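Budgeting for handheld grippers, what am I missing?
Print this | E-mail this page

Need a number for hand-held grippers by Tuesday. Have a Movevov quote, 194 each, 6 units. Boss thinks thats the whole cost. Is it?

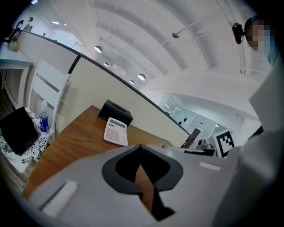 Spare pads first. Budget them as a separate line, they wear. The white ridged one on the left front is the kind of part I mean, ask what a pack costs. Also printed marker cards, cheap, but get extras. And storage for the data, more than you think.
Tymofii Ostapchuk

Add 400 for shipping and spares. Done.
Mellor

Depends on lead time. Zodudura told us 30 days, came in late June. If teh quote has no delivery date get one in writing before you sign anything.
Halport

Print this | E-mail this page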